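Werkstattbuch Beweismittelstelle, Februar, Donnerstag
Eintrag: Gaurav Bhardwaj
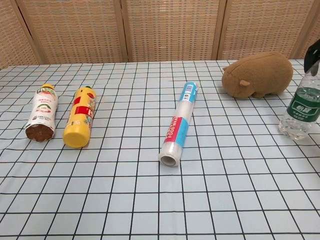 1. Akte Plunden, Stand am Morgen

Der Anwalt der Familie hat die Abschrift vom Funkverkehr beantragt. Es geht um die Durchsuchung in der Wohnung in Plunden und um die Frage, ob die Beamten vor dem Öffnen der Tür geklopft und sich gemeldet haben. Die Staatsanwaltschaft Gastden hat uns dazu die Tonspur geschickt, leider nur als Kopie von der Kopie. Ich habe sofort nach dem Original gefragt. Antwort bis jetzt: keine.

Die Datei hat 1153 Sekunden. Im Begleitschreiben steht eine andere Länge, nämlich 16 Sekunden weniger. Das muss vor jeder weiteren Arbeit geklärt werden, sonst fragt uns der Verteidiger im Termin danach und wir stehen schlecht da.

2. Prüfsumme

Zweimal berechnet, einmal an meinem Rechner und einmal am Gerät im Nebenzimmer. Beide Werte sind gleich, aber sie passen nicht zu dem Wert im Protokoll der Übergabe. Möglich ist, dass jemand die Datei mit Tello geöffnet und beim Schließen gespeichert hat. Tello schreibt dann einen neuen Kopf in die Datei, und damit ändert sich die Summe, auch wenn der Ton derselbe bleibt. Diese Vermutung habe ich noch nicht geprüft. Bitte so nicht in das Gutachten übernehmen!

3. Abhören

Mit Kopfhörer, ohne Filter, fünf Durchgänge. Die Stelle vor der Tür ist stark verrauscht. Ich höre ein Geräusch, das ein Klopfen sein kann, es kann aber auch vom Funkgerät selbst kommen. Das Wort »Polizei« höre ich einmal sicher, jedoch erst nach dem lauten Schlag. Davor ist eine Stimme, die ich nicht verstehe.

Danach den Filter von Driline probiert, Stufe 11. Das Rauschen wird weniger, aber die Konsonanten leiden sehr. Auf Stufe 5 ist es besser. Im Bericht werde ich beide Fassungen angeben und die ungefilterte an die erste Stelle setzen. Wer die Stelle ohne meine Notizen abhören möchte, ist willkommen — ich habe sie schon zu oft gehört und traue meinem Ohr nicht mehr ganz.

4. Telefonat mit der Staatsanwaltschaft

Man wünscht dort einen Satz wie »Klopfen ist zu hören«. Ich habe erklärt, dass ich diesen Satz nicht schreiben kann. Angeboten habe ich: »Ein Geräusch, dessen Ursache sich aus der Aufnahme nicht bestimmen lässt.« Die Dame war freundlich, aber nicht zufrieden. Gesprächsnotiz liegt in der Akte, hinter dem Antrag des Anwalts.

5. Offen

Original der Tonspur anfordern, diesmal schriftlich.
Differenz der Länge klären.
Tello mit einer Testdatei öffnen und schließen, Prüfsumme vorher und nachher notieren.
Zeitstempel mit dem Einsatzprotokoll vergleichen, die Uhr in der Leitstelle Gastden soll damals falsch gegangen sein.
Zweite Person für das Abhören finden, am besten jemand, der die Zeitungsberichte über den Fall nicht gelesen hat.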